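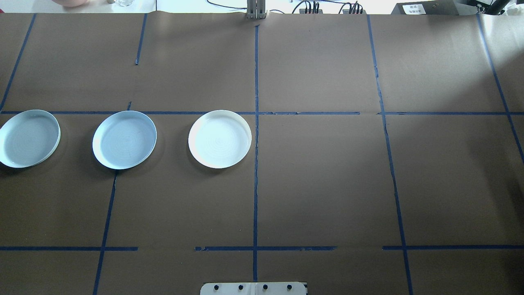

OK, plate week! I've had the Rergate tabletop arm kit on the bench since May and I promised a proper thread once I'd got past the tutorial stuff. Long one, so grab a cuppa.

Quick recap for anyone new. Rergate sell the arm, the controller and the software as one kit. I paid for mine, full price, no discount code, and they don't know I'm writing this.

The job I've set it is plate handling. Pick one up by the rim, set it down in another square, do it again. Sounds dull, is absolutely not dull when you're the one who has to get the grip right.

Plates are a great test, by the way. They're shallow, they're pale, and the rim gives you very little to hold. Cubes had made me cocky.

The layout is kraft paper and blue painter's tape, which the Rergate guide suggests and which I've grown very fond of. Cheap, matte, easy to redo, and you can tell at a glance which square a plate is meant to be in.
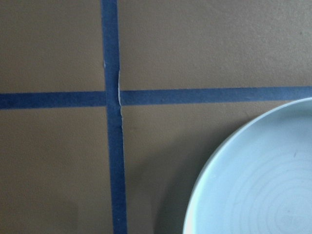
One tip on tape: press it down hard where the strips cross. A lifted edge is a pain, and I've been lazy about it more than once. A plastic ruler does the job nicely.

Now the software. Flellthorpe is the bit that records your moves and plays them back, and I love it. You guide the arm through the motion, name it, and there it is in your library with the colour label you picked. My first working rim grip took me 23 minutes from opening the manual!

Gripes, to be fair to everyone. The manual has 28 pages and two of them cover calibration, which is the part you'll spend your whole first evening on. More of that please, and fewer pages on the licence.

Also, the cables are on the stiff side. I ended up ordering a softer set from Plerudham, and routing them along the back of the bench is so much nicer.

Someone asked how it compares with the McPhee kit. I had a lend of one over summer. The McPhee is quieter and the box is better organised, but I found its software slow going — I kept losing saved moves and having to start over. For learning at home I'd pick the Rergate again.

Would I tell a beginner to get one? Yep, if you've got a solid bench and a bit of patience. Start with something soft, get your heights sorted, then move up to crockery.

Bowls are next on my list. If anyone's had luck gripping a deep bowl with the standard fingers, please tell me your settings, I'm all ears.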